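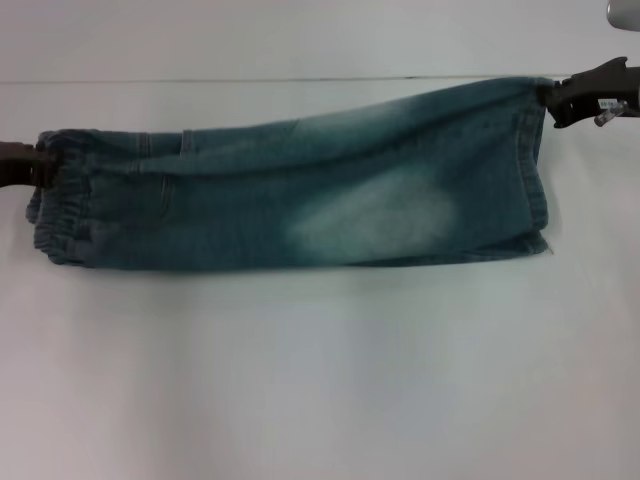 Danica Šimko wrote to us after reading the first version of this file that she could not find which episodes are safe to use for training and which are only practice. She was right, the old text mixed them. This version is ordered again and the practice episodes have their own folder.

Cleteo Garment Folding Set, student robotics club of Clarnisham
Version 2, 2022-11-27

What is inside

The set holds 2,676 episodes of a two-arm robot handling clothes on a white surface. The club members controlled the arms by hand from the next desk. Each episode is one garment and one task. The tasks are: flatten, fold lengthwise, fold across, and hold between two grippers. The last one is used mostly for trousers, with one gripper at the waistband and the other at the hem of the leg.

Of all episodes, 315 are in the folder "practice". They were made in September, when new members were learning the controls. Please do not mix them with the rest if you compare your results with ours.

Folders

train: the main part, all four tasks
test: 210 episodes, with garments which do not appear in train
practice: see above
notes: short text files by the operator, one for each session

Labels

Every episode has the task name, the garment type, the name of the operator and a result (done, partly, failed). Vilém Kubíček and Alžběta Kováčik gave the results separately, and where they did not agree, we kept "partly". In the first version the garment type "jeans" was used for any denim. Now we have "denim, button waist" and "denim, elastic waist", as the gathered waistband is thicker and the grip is different.

Known problems

The sleeves of thin shirts slip from the grippers quite often. We did not remove such episodes.

Time stamps of the left and right arm can differ a little. The script align_arms corrects it, but you must run it before you cut the episodes into shorter pieces.

White garments are hard to separate from the background. More than 600 episodes have this problem, and they carry the tag "low contrast".

Notes of the operators are partly in Slovak. Kazimír Jurčo is translating them, the finished ones end with _en.

Use

You can use the set for study, research and club competitions. If you publish something, please name the club and the version number. Questions about the labels go to Alžběta, questions about the scripts to Pankaj Dixit. Please write the episode number in your message.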